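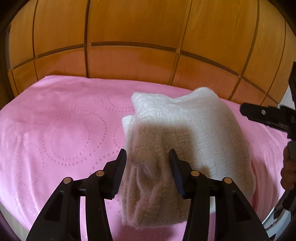
The Harms hand-held is supposed to beat the Duta on soft goods, and after a month with both on loan I'm not convinced. Nanex sent us the Harms in April with a sheet claiming better retention on "deformable items", no definition of retention, no list of items. So we made our own list: knits, towels, pillowcases, blankets. Cable knit is where I'd expect a ridged pad to earn its money, and you can see the pads either side of the braids on the white one, coming in at the part where the yarn is thickest. Anything can hold a braid. What I want to know is what happens on the fine stitch further up, and there our logs show no difference I'd put my name to.

Numbers so far: 1,529 grasps logged between the two units, 535 of them on knitwear. Both track fine. The Harms has the nicer trigger. For the price gap I expected more than a nicer trigger.

Has anybody here run them side by side on fabric and got a clear result? I mean results, please, the brochure I already have.

– **crescencio_a**

### Re: Harms vs Duta on fabric

**rcaruso** wrote:

We had the Duta for a season and I'd keep it. My question is how you split the 535. If the same operator always had the same unit, you've compared two people. We did exactly that the first time and had to throw it all out.

Also, are these one-handed grasps or both hands? A second gripper holding the cloth changes everything. Half the slip goes away when the fabric has tension on it.

### Re: Harms vs Duta on fabric

**crescencio_a** wrote:

Operators swapped units every 15 grasps. Knitwear is mixed, one hand and two, and yes, I should have logged those separately from day one. I'm going back through the recordings to tag them and it is as dull as it sounds.

### Re: Harms vs Duta on fabric

**v_nieto** wrote:

I'll be the one to disagree. I think you're testing the wrong thing. Pads are a consumable. You can glue different rubber on either unit in ten minutes. Linkage play is what you're stuck with, and that's where the cheap ones fall down. Wiggle the finger at the pivot pins with the jaws wide open. If it moves sideways there, your width reading is junk, and every grasp you logged carries the error.

The Harms is tighter. I've had one since the first batch and it hasn't loosened.

### Re: Harms vs Duta on fabric

**aurelio.esteban** wrote:

> The Harms is tighter.

Measured how? I hear this every time the brand comes up and I have yet to see a number. I put a dial indicator on the Duta when it was new and again later, and the change was smaller than my patience for setting up the indicator. Four pins are four pins. If one gets loose, you replace it.

Where I'd agree with Valeriano is at full opening. Thick bedding makes you work there a lot, and I don't trust any of these at the end of travel. Begoñe's blanket session is a good case. Jaws spread all the way, nothing but white cloth between the pads, and the other gripper over at the far left corner. Watch what the width signal does in that position before you argue about rubber.

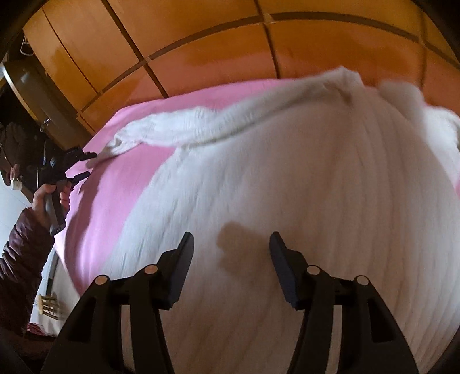

### Re: Harms vs Duta on fabric

**b_penalver** wrote:

Since my blanket has been dragged into it: the width signal was noisy at full open on both units. The Duta was a bit worse, but I had 40 takes and they weren't evenly split, so please don't quote me as proof of anything.

My real complaint is the camera view. With the fingers open you get two big dark shapes at the bottom of the picture and a lot of pale cloth with hardly any edges in it. The ridges in the weave help some. The fold along the top helps more. A plain white sheet would be hopeless and I haven't seen a vendor demo with one, which tells me something.

### Re: Harms vs Duta on fabric

**v_nieto** wrote:

Fine, I'll borrow an indicator and post figures for mine. But a new Duta against my used Harms, same spot on the finger, or it's meaningless.

### Re: Harms vs Duta on fabric

**rcaruso** wrote:

Has anyone asked Brirnutex about the pads they sell separately? They say they fit both. I've heard "fits both" before and ended up with a file in my hand.

### Re: Harms vs Duta on fabric

**crescencio_a** wrote:

I asked. They offered me a discount code and didn't answer the question about hardness.

Tagging is going slowly. I'll post the one-hand and two-hand split when it's finished, with the operators separated as well. The Harms goes back to Nanex after that unless the fine-knit grasps show something I've missed.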